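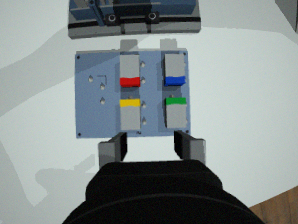 Notes from the Likari open day, Malludthorpe, October 28, 2025. Typed on the bus, sorry.

Went for the Kütt practice kit. It's a simulated bench package, you licence it and run your own gripper code against it before buying any hardware. Task board on sale now is the switch panel: grey blocks in two channels, coloured ends, red facing yellow and blue facing green. View is straight down from over the bench, gripper coming in from the bottom. Colours easy to tell apart on the demo screen, even from the back row.

Dace Venckus ran the demo. Knows her stuff, talks fast. Licence is $2,000 a year for 3 seats, Kunden (their support plan) is extra and she wouldn't give a price on the spot. Hmm.

Good: shadows. Big soft ones right across the white tabletop, left side especially. Our vision code falls over on shadows so I'd rather find out in sim. Studs on the plate are shaded too, nice touch.

Less good: docs are thin. Asked how you change the friction in the channels, got "it's in the config file". Which one? There's 2 of them. Also no metric/imperial toggle, which the blokes from the cannery went on about for ages.

Second board promised for December. Trial licence form is at the front desk, grabed one. Tea was fine, parking was awful, go in by the back gate.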